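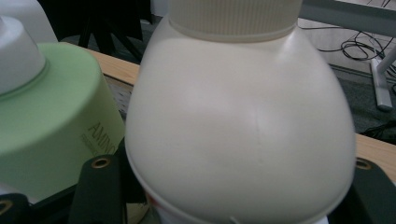
Do the big supplement tubs need to be so big, or am I paying for air?

Every tub on my shelf has a wide shoulder and a fat dome under the cap, and I'm starting to think that shape is there to look generous. I opened a new Skitau protein, 400 g on the label, and the powder came up not even to where the bottle starts curving in. The amino tub next to it was the same deal. The seller says "contents settle in transit." Settle that much? Is there any rule on this, and does anyone move the stuff into smaller containers? My shelf is 38 cm deep and it's full.

Asked April 20, 2025

Answer 1
They all do it. Buy bags.

Answer 2 (marked helpful)
Settling is real, but I wouldn't take it on faith. Put the empty tub on a kitchen scale, zero it, pour the powder back in. If you get 400 g you got what you paid for, and the rest is packaging. If it's short, complain with the lot number. I've weighed Skitau and Kirnier and both were fine on weight, annoying as the tubs are. There are rules about empty space in packages, with so many exceptions that I wouldn't count on them.

I did move mine into square jars. Cut the label off and tape it on, or you'll lose the date and the serving size. Keep the scoop too.

Answer 3
Not convinced by jars. I tried it last September and the powder clumped within weeks, maybe the lids, maybe my kitchen. The original screw cap sealed better. Also 25 servings my foot, I've never gotten that many out of a tub.

Related questions
Is Cuadros creatine the same as the store brand?
How to get the smell out of a shaker bottle
Does protein powder really expire?
Skalitz jars: are the lids airtight?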